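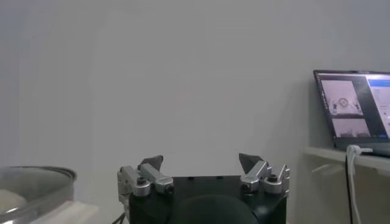

Photo: Nattawut Meesuk, Dranell bench

Pre-run safety and inspection checklist, bun transfer study
Bench: Dranell. Policy under test: Uramon, trained on 400 teleoperated demonstrations. Comments are mine unless initialled.

1. Wall and shelf clearance
Pass. Wrist can reach its outer limit without meeting the shelf. Laptop stays on the shelf with live feeds up.
Comment: two cables hang off the front of the shelf, one white, one black. Please clip them back. I have asked for this in writing before and will go on asking.

2. Gripper linkages and screws
Pass. Hex screws checked with the driver, both sides. Fingertips open fully on command.
Comment: if you find yourself tightening the same screw twice in a week, write it in the log. "It felt fine" has never been a torque value.

3. Emergency stop
Pass. Both arms halted from either button. The button goes beside the operator and stays beside the operator, including during lunch.
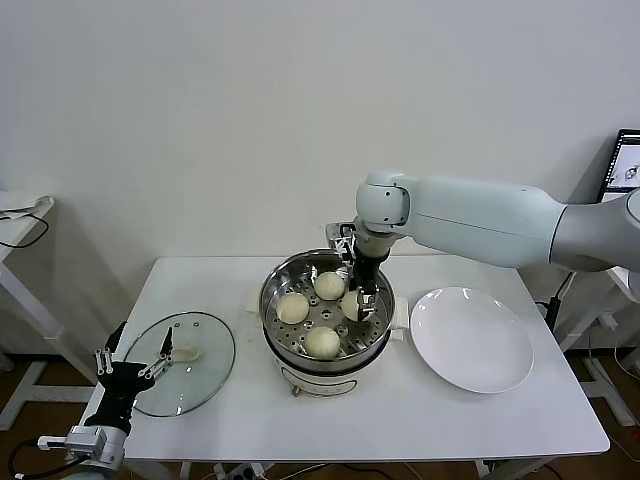
Nakpan, 2023-02-02

4. Steamer
Pass with comment. Four buns on the perforated tray, which is the number in the protocol. Lid off and on the table to the left, plate to the right. The method asks for a fixed start layout, and Uramon is fussy about it in the way a cat is fussy about its bowl.
Comment: steamer is to be switched off at the wall before anyone reaches between the arms. The steamer's own switch does not count as off.

5. Cables on the floor
Fail, minor. The power strip and loose black cables are under the table and to the right of it, which is also where people like to stand. Tape or trunking by next inspection. The same finding was made in August and the colour of the proposed tape was discussed at some length.

6. Speed and force limits
Pass. Limits are loaded from the Tolum config at start-up. Read them off the screen each time and don't trust your memory of them. 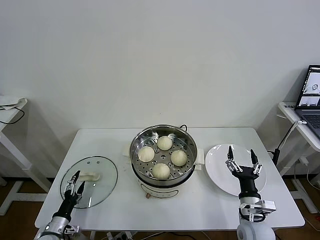
The interesting part, for anyone reading this for the research, is what the limits do to the result. At the reduced force setting the policy completed 514 transfers before our first entry in the incident log, and that entry was a bun. It was squashed a little and retired. At the old setting we were getting a torn bun most mornings, and one centre of a bun ended up somewhere we didn't find until the smell helped.

Slower closing costs us 12 seconds on a full tray. I consider this a bargain. N.M. considers it a long time to watch a robot think, and he is welcome to say so at the group meeting.

7. Home position
Pass. Both arms return to home without crossing the steamer. Repeat the check after any change to the calibration file, however small you promise it was.

8. Glassware
Pass with comment. Inspect rim and lid for chips before each session. Bin anything chipped, even if it's the good one.
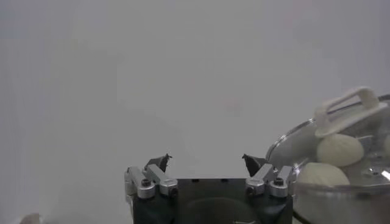

Wrist view: gripper open, covered glass container at right.

Comment on item 8: clear glass is the hard case for the wrist camera. Uramon's approach error is worst when the target is behind a lid, so keep hands well back on those trials and let it miss in peace.

9. Food handling
Pass. Buns used in trials are not for eating. The sign says so in large letters. The sign has been read by everyone and the count is still sometimes short.

10. Sign-off
Items open: 1 (cables on shelf), 5 (cables on floor). Re-inspect in 5 working days. Runs may continue in the meantime with a second person in the room, awake.

Checked with: Nattawut Meesuk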